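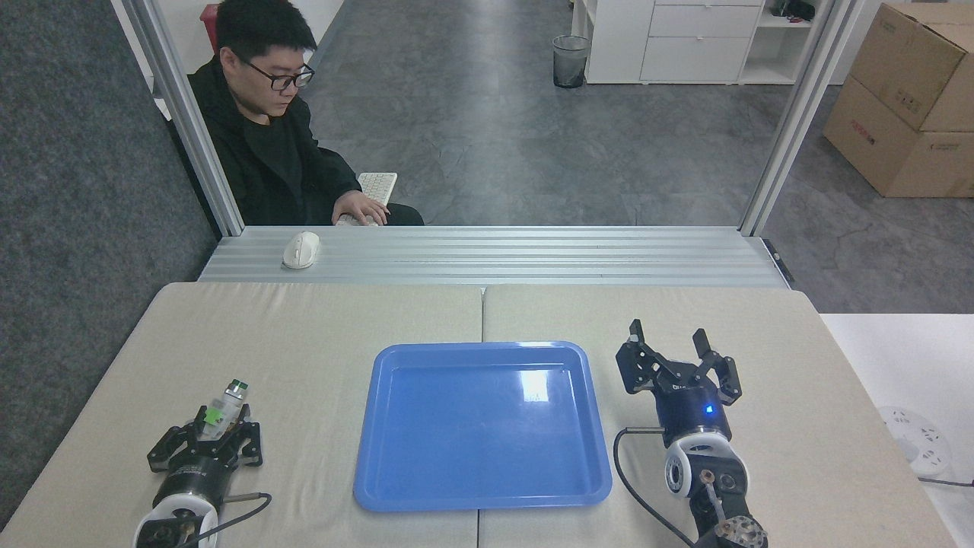 Photo: Zlata Hordiienko

Thursday, July 24, 2025

Second day of cutting the sound for Ferholm. I got up at six and had the first reel of dialogue done before breakfast. The film is a short one, a lighthouse keeper who writes letters to his replacement, and most of it is one man talking over shots of water. The talking is good. The water is the trouble, as it all sounds like a tap.

I listened to every sea recording we made in April. There are more than 50 and I can use perhaps six. The wind got into the rest. Radulović wants the sea to go silent whenever the keeper is lying in a letter. I said people would take it for a fault. He said let them. I tried it both ways on the scene with the broken lamp and he is right about that one, so I left it silent there. In the scene on the stairs it just feels like a hole – I put a low hum under it and will play it for him tomorrow without saying anything first.

Lunch was soup and the end of the rye bread. Rain until two.

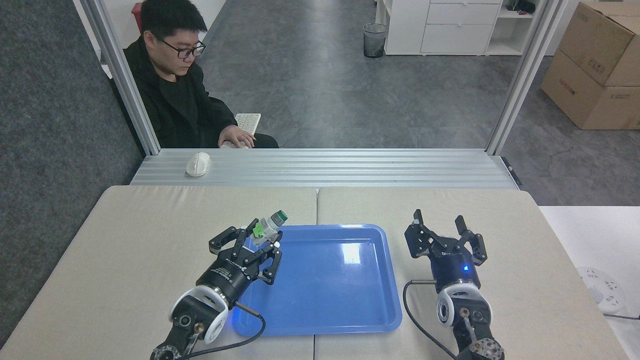
At the keyboard.

After lunch I went through the narration again. We have two full readings, one from the cold weekend when the actor had a sore throat, and one from later when he was well. The sore one is better. His voice cracks on "I have kept the log as you asked" and the second reading has nothing like it. The problem is a chair creak right across the line. I tried to take it out and lost the crack along with it. In the end I took the word "log" from another letter and slid it in. You can hear the join if you know where it is. I will leave it a few days and listen again.

The running time is now 30 seconds over what the Pimar festival allows in the shorts section. I would cut the gulls. Radulović would cut the opening card. We did not settle it. The form is due next week and the fee has to be paid with it, so somebody will have to give way by the weekend.

Phoned the Urnard about the screening. They can give us the small room, 300 for the evening, projector included, and we have to bring our own person for the door. I asked whether the left speaker had been fixed and the woman did not know there was anything wrong with it. I said I would come by with a test disc.
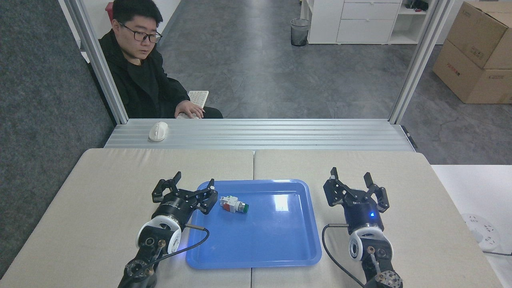 Does the sea have to be heard in every scene of the film?
Only where the keeper is telling the truth, plus the end titles, where it runs under the music.

I wrote that down for Radulović so that we stop going over it.

In the evening I watched an old ghost film with the picture turned off, to hear how they handled the footsteps. Very few of them, and always a bit late. I had to turn the picture on for the last ten minutes to find out who was in the cellar. Made a note to take out half of our footsteps on the stairs and move the others back slightly.

Neck sore again from the headphones. Need to buy batteries for the recorder and send back the microphone stand. To bed at eleven, window open, still raining a little – a decent sound, and I did not get up to record it.

Last updated: July 24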